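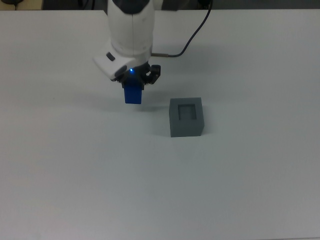
Kernulness
Sep 3, 2021

White table, week whatever

Quick one tonight, dinner's in the oven and I have until the timer goes.

So. The white table. A few of you asked if I still like it and the short answer is yes, mostly, with complaints. It was 200 dollars from Wudex, delivery extra, and the delivery guys left it in the hall on Montoya with the legs taped to the underside. Put it together in February in my coat because the heat was out. One leg was always going to be crooked after that. Fixed it with a folded piece of cereal box, still there, still fine.

What I wanted was a big plain surface. No drawers, no shelf on top, no little hole for cords. My old desk had all of it and every bit filled up with junk. Batteries. Dead pens. A whole drawer of takeout menus from places that closed. With a plain top there's nowhere for things to hide, so they get put away. In theory.

Things I've learned about white:

Pencil shows. Coffee rings show if you leave them overnight, they come off with Clinda and a wet rag but you have to rub. Red marker doesn't come off, don't ask. Crumbs look like more crumbs than they are. Also the glare in the morning is really something, I moved the lamp and then moved it back and now I just work at the other end until lunch.

Colors look great on it though. That's the part I didn't expect to care about. Put a lemon down on a white table and it's suddenly a very serious lemon. Same with mugs, same with blocks, same with a stack of library books. I've gotten picky about what stays out because anything left there looks like I meant it.

Which brings me to cords, my actual complaint and teh reason I sat down to write this.
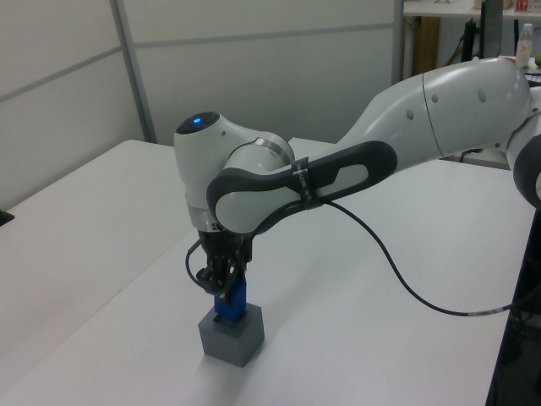 Cords on a white top are the worst, and I've now tried most of the fixes. Clips fell off. The basket underneath is good for the power strip but useless for anything that has to come up over the edge. Velcro straps are the best so far, cheap, and you can redo them. But you can strap a cable neatly at the top and it'll still do what the black one is doing, drop down and sag right across the tabletop in a big lazy loop before it heads for the edge. Black on white, it's the first thing I see. Then the blue block standing up on the gray one, which is what I'd like to see first, it's a good blue.

Would a white cord help? Maybe. I priced them and the long ones cost more than I want to spend on a cord. Sleeving is the other idea, the white fabric kind, but then you've got a fat white worm and it picks up dirt. Shorter cables would be the smart answer if everything stayed in one place. Nothing here stays in one place.

For now my rule is anything that crosses the table comes off at the end of the day, coiled, in the shoebox. I've managed it five days in a row. Wiped down the top too while I was at it, took hardly any time, should do it more.

Next time the chair, I have a lot to say about the chair and not much of it is nice. If anybody has a cord trick that doesn't involve sticky pads tell me in the comments, I've thrown out enough stikcy pads.

Timer. Gotta go.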